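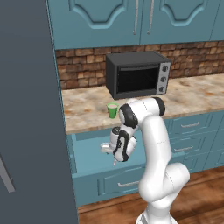 Kollside Kitchen Paint and Finish Records

Version 1.3

Kollside is a table of paint and finish records for kitchen cabinets. Each row covers one painted door or drawer front: what it was made of, how it was prepared, what went on it, and how the finish held up when someone checked it later. It is meant for people who repaint cabinets, people who write guides on the subject, and students who need a small, clean table to practice on.

Contents

records.csv: the main table, 2,499 rows
kitchens.csv: one row per kitchen, 400 rows
colors.csv: color names and their family (blue-green, gray, off-white and so on)
notes.txt: free-text remarks, keyed by record_id
CHANGES.txt: what changed between versions

All files are UTF-8 with Unix line endings. Missing values are left blank. Zero always means zero.

Columns in records.csv

record_id: integer, unique
kitchen_id: integer, matches kitchens.csv
part: door, drawer_front, end_panel or trim
position: upper, lower or tall
profile: flat, framed, raised or curved
base_material: solid_wood, mdf, plywood, veneer or unknown
prep: none, wash, sand, wash_and_sand or strip
primer: yes or no
coats: integer, color coats only, primer not counted
sheen: matte, satin, semi_gloss or gloss
color_id: matches colors.csv
months_to_check: integer
wear: 0 to 4, see below

The profile column describes the face of the part only. A door with a straight frame and a flat center is "framed." A door whose molding follows an arch or a scoop is "curved," even if the outer edge of the door is straight. Curved parts were recorded as raised in version 1.0, so do not mix files from the two versions.

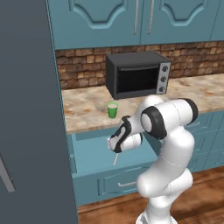

Teal wall cabinets with curved molding. Profile: curved. Position: upper.

The wear scale

0: no visible change
1: light marks that wipe off or can only be seen at an angle
2: small chips or dull patches, mostly at edges and handles
3: bare material showing in at least one place
4: finish peeling or lifting over a large area

Wear was scored by the person who kept the record. Where two people scored the same part, the higher score is in the table and the lower one is in notes.txt. The scores are coarse, and the gap between 1 and 2 is where people disagree most. If your work depends on that line, merge the two levels.

How the records were gathered

Painters and homeowners filled in a paper form called the Stona sheet, one sheet per kitchen. The sheets were typed up twice by different people and compared. Rows that still did not match after a second look were dropped. Handwritten color names were matched to the list in colors.csv, and names that could not be matched are under color_id 70, "other."

The months_to_check value is counted from the last coat. It is not the same for every part in a kitchen. Drawers were often finished after the doors, sometimes by a month or more.

Color families

Teal, turquoise, sea green and similar names are all grouped as blue-green. Slate is under gray unless the sheet said otherwise. Family is a rough grouping for charts and should not be used to buy paint.

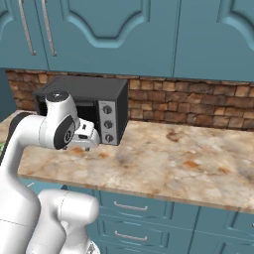 Blue-green family, upper and lower cabinets with a stone-tile backsplash.

Known problems

Lower cabinets are checked more often than upper ones, so counts by position do not reflect how kitchens are built.
Many sheets list base_material as unknown. Do not fill these in from the profile column. Curved molding is found on both solid wood and MDF.
Kitchens that turned out badly may be missing. People with peeling doors were less likely to send the second half of the sheet.
Humidity and room temperature were not recorded.
The sheen column uses the word on the can, and makers use these words differently.

Loading the table

Read record_id, kitchen_id and color_id as integers. Join on kitchen_id first, then on color_id. Some spreadsheet programs turn the coats column into dates if the file is opened by double-clicking. Use the import menu and set that column to number.

Splits

There is one fixed split in kitchens.csv, in the column named part_of. It divides by kitchen, so doors from one room never land on both sides. Results from the older Overgaard split are not comparable, as it divided by row.

License and credit

The tables may be used, changed and shared, including in paid work, as long as the name Kollside and the version number are given. The blank Stona sheet is under the same terms.

Corrections

Send corrections through the Bavel issue page with the record_id and the column in question. Fixes go into the next version, normally in February. Please do not send photos of paint cans as proof of color. We can't match them.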